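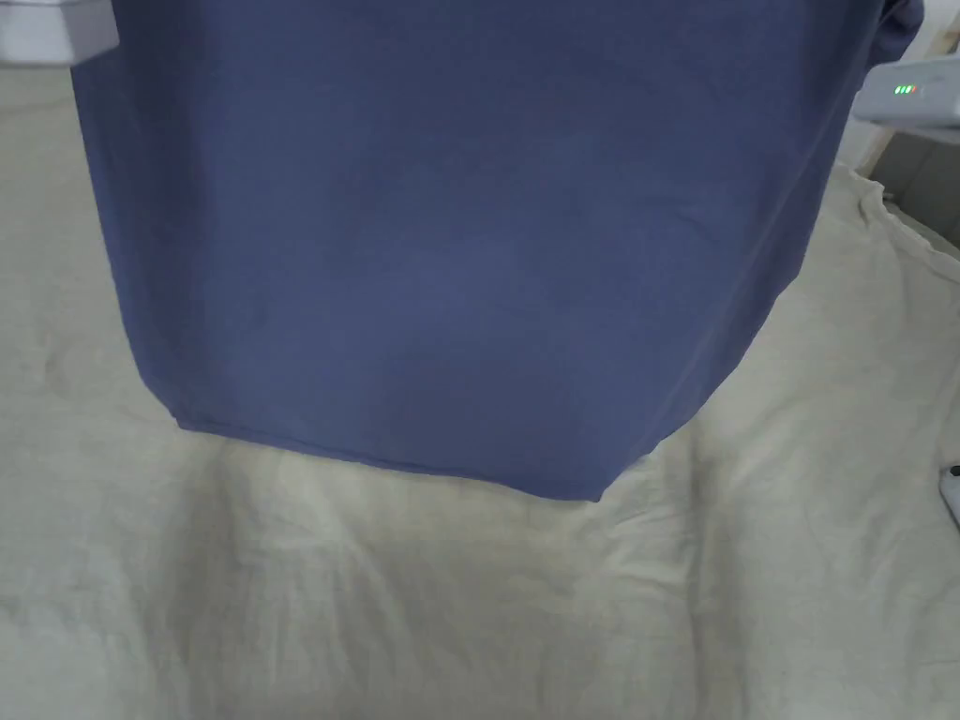 Blue top held up at both sides, hem just over the sheet. Three green lights on the right-hand unit.

Ticket: right side lets go of cloth partway through the lift
Project: Whitcombe (laundry folder, home build)
Status: open
Opened: 19 October 2020

Problem
The right gripper drops soft garments during the lift. The left one holds. The controller logs no fault either way, and the lights stay green through the whole thing. I have stopped treating green as information.

Setup
Two Rarno grippers, stock fingers, Atiteo control board, firmware untouched since June. Cream sheet over the work surface. The grip threshold is at the factory value of 1,370, and the manual does not say what that is a number of.

Log
1. Ran 13 lifts with a cotton dish towel. No drops. The Brondeleo support page says a towel test "confirms grip health." It confirms the thing can hold a towel.

2. Same settings with the blue top. Seven drops, all on the right. The cloth slides out slowly at the shoulder and then goes all at once.

3. Support suggested cleaning the finger pads. Cleaned them. Same result.

4. Support suggested recalibrating. Did it twice. The tool reported success both times, and the first lift afterward dropped. I would like to know what it checks.

5. Raised the threshold to 3,000. It held, but it left pinch marks in the fabric and the motor housing got warmer than I want. Put it back.

6. Swapped the left and right cables at the board. The fault stayed on the right, so I doubt it's the board channel. Could still be the unit, or just where it grabs. The right one tends to land near the seam, where the cloth is thicker and wants to roll.

7. Moved the right grab point inward, off the seam. Better, but I only got a handful of lifts before dinner and won't call that a fix.

Next
Swap the two grippers physically. If the drops move to the left, it's the hardware. If they stay on the right, it's the grab point and I owe Rarno a milder email – a slightly milder one. Leaving this open until I have a full run with the blue top and no drops.

4 comments | 7 shares

gluegunlogic
Had this on an older pair. One finger spring was weaker than the other. Pull the cover and compare them before you swap anything.

halfstitch
Does the sheet catch on the hem when it lifts? Mine used to drag the cloth sideways.

Ticket author
Not that I've noticed, but I wasn't watching for it. Will check. Springs are on the list too.

gluegunlogic
Post the numbers if you measure them.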